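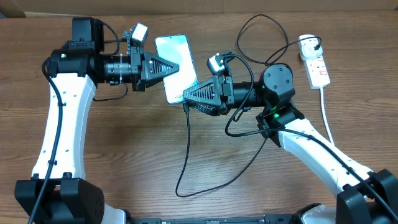

Page last changed: 9 March 2018

The Charging Table

Welcome back to the gallery, and thank you for the kind notes about the February pages (the button tins got more mail than anything I have put up in years!). This time I have gone for something much plainer, a phone and its charging cable on a wooden table, and if you think there can't be much to say about that, well, you haven't been coming here very long.

I have been fond of cables for ages. I know most people shove them in a drawer and only think about them when the battery is down to a sliver and the one they want is at the bottom, tied up with the cord from a blender they gave away two moves ago. But a cable is on the table beside us every single day, at breakfast and at bedtime, and I think it deserves a page of its own just as much as teapots do. The teapots are over on the Brinside pages, by the way, if that is what you came for.

The phone at the top of the page has its cable plugged in at the bottom, and I love the long loop it makes as it comes down onto the wood. You couldn't arrange a loop like that if you tried all afternoon. The screen is a soft pale blue and white, very gentle next to all that warm brown grain, and I had it as the background on my own computer for a good week before I got around to building this page.

A wooden table really is the best place for small things, I find. I have tried cloths, and a big sheet of gray card, and once a tea tray, and I always come back to wood. Ours at home is the old Nisbet table, which has been sanded back 3 times and still has a ring on it from a hot casserole, and I wouldn't part with it for anything. A black cable on bare wood shows up every bend.

Then there is the other end of the cable, where it meets the power strip. I do like a power strip that sits up on the table where you can get at it, and I say that as a person who spent 10 years crawling under a desk at Jullalico with a flashlight between my teeth. My back has never forgiven me.
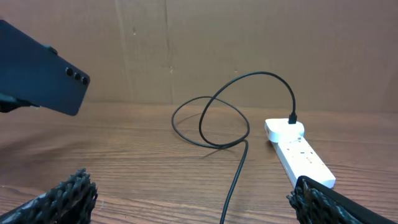
Dark blue phone, black cable in loops, and the white adapter on its strip.

What a lovely tall arch that is on the right! Cables seem to have a mind of their own when they have been wound up tightly for a while, and the newer they are the more they spring about. If yours does this and it bothers you, lay it out along the back of the sofa overnight and leave it be, and it will usually calm down by morning. Please don't wrap it hard around your hand, which is how I ruined a very good one.

I also have a soft spot for the backs of phones, and I'm always telling people to turn them over. Everybody knows the front of their phone and hardly looks at the other side, especially once there is a case on it. The dark blue one has its three round lenses running down in a slant near the corner, each with a thin shiny ring, and that matte finish barely gives back any light at all. Mine is so scratched by now that I would be embarrassed to put it in the gallery.

The part I look at most, though, is the plug itself.
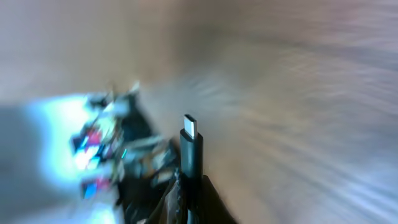 I grew up with plugs the size of a matchbox, so a USB-C tip still seems tiny to me, and so neat, with its rounded corners and the little slot down the middle. Best of all, it goes in either way up. I can't tell you how many evenings I have spent in the dark turning the older sort over and over, sure I had it right the first time. If yours gets stubborn, have a look for pocket lint in the phone before you blame the cable. A dry wooden toothpick, very gently, with the phone switched off.

There are 17 pages in the household series now, and the next one will be kitchen string and the tins people keep it in, including a Produs cocoa tin that I have been promised the loan of. If you have a string tin with a good dent in it, do write in and tell me all about it.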